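Open house at Evel draws a full room to the robot bench

GERBY, 24/11/2019. The coffee ran out well before the visitors did at the Evel workshop on Brusine Street, where the automation group opened its doors for the first time since moving into the old Trnka mill, and the line for the robot bench went out past the coat racks and most of the way to the stairs.

The doors opened at 10, and plenty of families came straight in from the cold with their mittens still on. There were talks upstairs, a table of cookies from the bakery next door, and a corner where children could design a part on a screen and take home a paper drawing of it. But it was the arms that people kept drifting back to, usually with a cookie in hand, and a good many of them watched the same job more than once before they could be coaxed up to the talks.

The job itself is easy enough to describe: pick up a white block with a peg on its end, carry it over, and set the peg into its place. Doing it neatly is another matter, and there were some lovely hushed moments in the crowd.
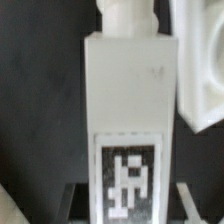 A block and its peg, from the wrist camera

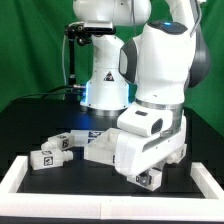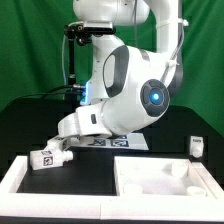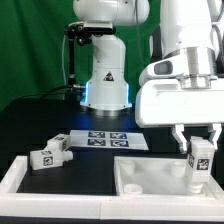
Lowering a block, peg down, toward the insertion tray

The square black-and-white patterns were the subject of more questions than anything else all morning (one small visitor was sure they were mazes, and had to be told twice). They work a bit like name tags, the staff explained, letting the cameras tell which piece is which and how it is turned.

Evel has spent 2 years on the project, which it calls Trnka after the mill, and the group says it would like to bring local schools in during the spring, once the heating on the ground floor has been sorted out. Children over 6 will be welcome with a grown-up.

The guest book and the lost-and-found box, which holds one striped scarf and a single red mitten, are both at the front desk on Brusine Street.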